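1/
Good evening everyone. It is October 2, 2025, and the weekly whooping cough table for Varkeck came out this afternoon. I will go through it slowly, as I did last week.

2/
New confirmed cases this week: 16. New confirmed cases last week: also 16. I checked it twice, I thought they forgot to update the page. But the age groups are different, so the table is new.

3/
Last week most of the cases were children of school age. Now there are more adults, and two babies under one year. The babies are the part I don't like. For a healthy adult it is a long and very annoying cough, for a baby it can be dangerous.

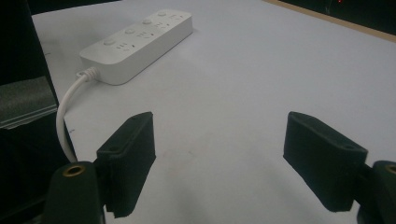 4/
How many people were tested? The Hirvonen laboratory gives 300 samples for the week. Last week they did not write the number at all, so I cannot say if the positive rate is going up or down. I wrote to them and asked to please always put it in the table.

5/
16 of 300 is a little over 5%. Please be careful with this percent. People who get a test are mostly people who already cough for a long time, it says very little about everybody else.

6/
Also the results are slow. A sample from Monday can appear in the table of the next week. So the same number two times can mean "stable", or it can mean that the laboratory was full. I prefer to wait one more week before I use the word stable.

7/
Vaccination. The Plekari health center has opened 50 extra appointments for the adult booster, on Tuesday and Friday afternoons in October. When I looked at lunch time there were still free ones on Friday.
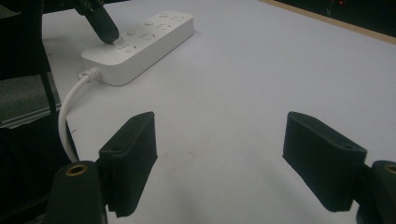

8/
You book in Stosotis, the same app as for blood tests. Choose "vaccines", then "adults", then "combined booster". If you choose "travel" you come to another calendar where everything is full – I made this mistake and closed the app quite angry.

9/
No smartphone? You can call Plekari in the morning. My neighbor waited a long time on the phone but she got her appointment, and they were friendly.

10/
Several of you asked: "I had it as a child, do I need it?" I am not a doctor. What I understand is that the protection becomes weaker with the years, both after the illness and after the vaccine. If you are pregnant or you live with a baby, please ask at your clinic now and don't wait for the next table.

11/
When to call: a cough that comes in attacks, vomiting after the cough, a cough that stays longer than two weeks. With a small baby, call the same day. If the baby stops breathing or the face becomes blue, it is the emergency number at once. Small babies sometimes don't cough much at all.

12/
Next week I will try to make a chart with the age groups from September until now. The old tables are only PDF, so I have to type them by hand – it takes me a whole evening.
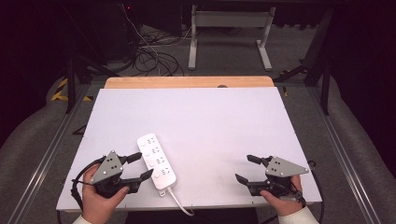 One reader replies that her son's school sent a letter about two cases in his class, and she wonders if these are already inside the 16.

13/
I can't know that, sorry. The table has no schools in it, only age groups. If the letter came this week and the tests were done at Hirvonen, I think they will be in the next one. Did the letter say anything about antibiotics for the other children? If yes, please write it to me, the school page has no information.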